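3.2 Materials and table layout

Reading time: 7 min

Figure 1. A layered table covering with small household items in place.

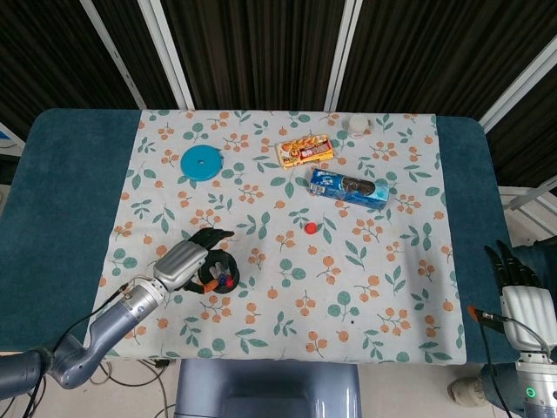
3.2.1 Coverings

All layouts used a rectangular table dressed in two layers. The lower layer was a teal-blue terry cloth, left exposed as a wide band along the left and right sides. The upper layer was a white cloth printed with orange berry clusters and sage-green leaves, laid over the centre of the table. Both layers stayed on the table for the full set of layouts and were washed at the end of each block.

The upper cloth was not ironed or clipped down. In the first block (Grungate) the cloth was pulled flat before each layout, and raters later described those tables as looking like a shop display. From the second block onward (Akitz) it was spread once by hand and left alone, so slight wrinkling at the edges, as in Figure 1, is normal for the material reported in this section. Wrinkles that ran under an item were recorded on the layout sheet but not corrected.

The choice of a printed cloth was deliberate. Earlier work by our group used plain grey felt, on which small items were found very quickly and the scores bunched near the ceiling. A repeating print with a warm colour in it gives red and orange items some competition. It also brings the table closer to what people have at home, where a plain surface is less common than laboratory studies suggest.

3.2.2 Items

Items were drawn from a pool kept in two storage tubs, one for packaged food and one for everything else. The food tub held snack boxes and biscuit packages of different sizes, with lettering in more than one language. In Figure 1 these are represented by a small box in yellow, orange and red with Chinese lettering on a red banner, and by a blue package showing dark chocolate sandwich cookies. The second tub held stationery, lids, caps and small bottles. The black holder in the figure, with its orange-, blue- and red-capped markers, was treated as a single item for scoring, and the markers were not scored separately.

Flat and very small items were included on purpose. A turquoise plastic disc with a hole in its centre and a red bottle cap both appear in the layout shown. Items of this kind are the ones most often left behind when a table is cleared, and they account for a large share of the disagreements reported in Section 4. The small white bottle near the far edge of the cloth belongs to a different problem group – white on a mostly white ground – and was coded as low contrast.

3.2.3 Placement

Placement followed a loose rule. Packages could be set square to the table or at an angle, and the person laying the table was asked to avoid rows. Angled placement is illustrated by the blue package, which lies diagonally below the snack box. No item was hidden under the cloth, and stacking was not allowed.

A total of 1257 layouts were recorded across the three blocks, the last of them at Gosa. Each was coded by 2 raters working apart. Emrys Jarman coded the full set, and the second rater changed between blocks. Where the raters differed on whether an item was low contrast, the lower rating was kept.

3.2.4 Limits of the material

The cloth pattern was the same throughout, so we cannot separate the effect of a printed ground from the effect of this particular print. A second cloth, striped and supplied by Öztürkmen, was bought for the purpose but shrank in the wash and would no longer cover the centre of the table. It was dropped before the first block. The item pool also leans toward packaged food with strong colours, and results for dull or clear packaging should be read with care. The layout sheets were last revised on 3/12/25 – the revision changed the order of the columns and left the codes as they were.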